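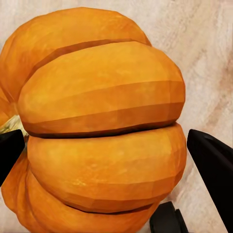
Handling pumpkins, picked up at the Plisia open day

I went along to Plisia in Pistbridge in September to see their robot arms at work, first on the simulator screen and then on the floor, and came home with kitchen tips of all things!

Keep both hands low and wide, and let the fingers settle into the creases, where the skin gives you something to hold. Never lift by the stem - it snaps. Before you cut, lay a damp dish towel under the pumpkin so it can't roll (mine always used to).

A cut half keeps well in the fridge if you scrape out the seeds first and wrap it snugly.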